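Nirel Shared Kitchen – Counter and Tableware Attendant (part-time)

Skatholm site, Dusuvdale
30 hours a week, shifts starting at 6:30 a.m. or 1 p.m.
Two positions

Nirel runs shared dining rooms for small workplaces that don't have a canteen of their own. The Skatholm room opened in January and has a self-serve counter, a dish room at the back and seating for 66. We are hiring two attendants to look after the counter and everything that goes on it.

The job is mostly cleaning, sorting and restocking. You won't be cooking. Meals arrive ready to serve from our kitchen on Zupan Street and the kitchen crew puts them out. You look after what people eat with and serve with, and the surfaces these things stand on. Counters and trays are pale, and smudges show on them quickly, so wiping down is a large part of every shift.

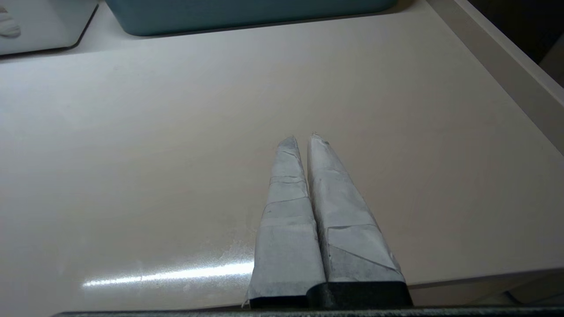 What you will do

Wipe counters, trays and ledges before opening, between sittings and at close.

Load and unload the dishwasher, and check each piece before it goes back out. Anything chipped, cracked or stained goes in the grey bin under the sink and is written on the breakage sheet.

Restock chopsticks, napkins and serving utensils. Chopsticks are put out in pairs, all the same way up.

Wash the holders and trays themselves once a day. Crumbs and napkin dust collect in the corners and need a small brush. Pale trays get scuffed over time and we replace them when a cloth no longer brings them clean. You will be shown how to tell a scuff from a stain.

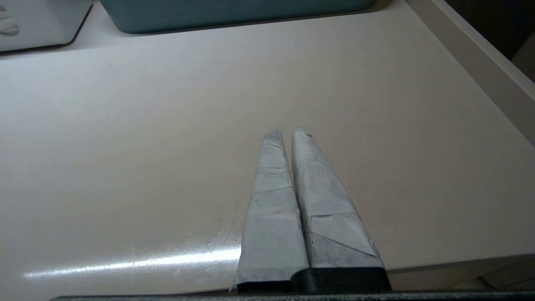

White surface with faint scuffs and specks.

Set up the counter for the next shift using the layout card on the inside of the cupboard door. The person after you should be able to find everything without asking.

Count the stock on the last working day of the month. Our last count across all cupboards came to 2,461 pieces, including spares. It takes two people most of an afternoon and is paid at the normal rate.

Take deliveries of paper goods. Boxes are light but bulky, and the storeroom is down one flight of stairs.

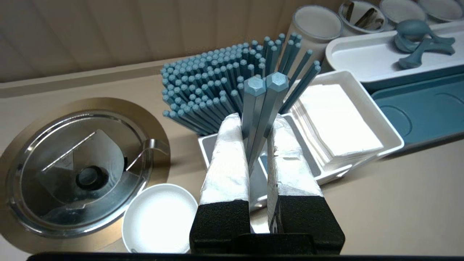 Restocking is where new staff usually need the most practice. A counter that looks full can still be awkward to use, and we would like people to be able to take what they need without disturbing the rest. With the chopsticks packed upright in a dense bundle in their white holder, a few tall ones tend to lean out, and those should be straightened when you pass. Napkins stay folded in squares, edges lined up, in the tray next to them. Measuring spoons are kept nested together. If a holder is too tight to pull a pair out easily, take a handful away and put it in the cupboard.

What we are looking for

Someone who is steady, tidy and on time. Experience in a café, hospital kitchen, school canteen or hotel is useful but you don't need it. We will train the right person.

You should be comfortable on your feet for a full shift and able to lift a loaded dish rack to bench height. You need enough English to read labels and write a short note for the next shift. A current food handling certificate is an advantage. If you don't have one, we pay for the course and for the hours you spend on it.

Because you will be using dishwasher detergent and surface spray every day, please tell us early on if you have a skin condition or allergy. We can supply different gloves and usually a different product.

What we offer

Pay by the hour, every two weeks, with a higher rate for shifts that start before 7 a.m. The rate for each position is on the application form. A meal from the counter is included with every shift. We provide aprons and non-slip shoes, and you may keep the shoes after your first three months.

Rosters go up two weeks ahead. Swaps are fine as long as both people tell Océane Carrier, the site supervisor, before the shift starts. There is secure bike parking behind the building, and the bus stop is roughly 5 minutes away on foot.

Questions we have been asked
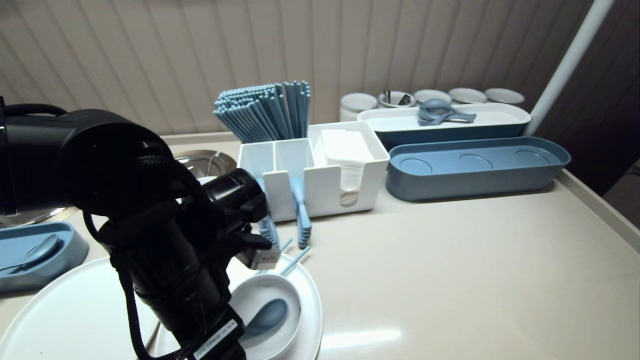
Do I need to be available for both the morning and the afternoon shift?
Most people work one or the other. We ask new staff to do both during the first month so they learn how opening and closing are done, and after that you can choose, provided the other attendant agrees.

Who would I be working with?
One other attendant on most shifts, plus the kitchen crew led by Custódio Ramalho. Muchen Hao does the ordering and is at Skatholm most mornings.

Is there a trial shift?
There is one, four hours long and paid. You will clean, restock and set up one section of the counter with an attendant beside you.

How to apply

Pick up a form at the Skatholm front desk or ask for one by phone. Hand it in with a short note on the work you have done before and the hours you can work. A résumé is welcome but not required. Please include one person we can call for a reference – a former supervisor, teacher or coach is fine.

Zoila Montoya reads all applications and will phone you whether or not we are offering a trial shift. We will keep the ad up until both positions are filled. For questions about access to the building or adjustments to the work, ask for Eduardo Cordeiro at the front desk between 9 a.m. and 3 p.m.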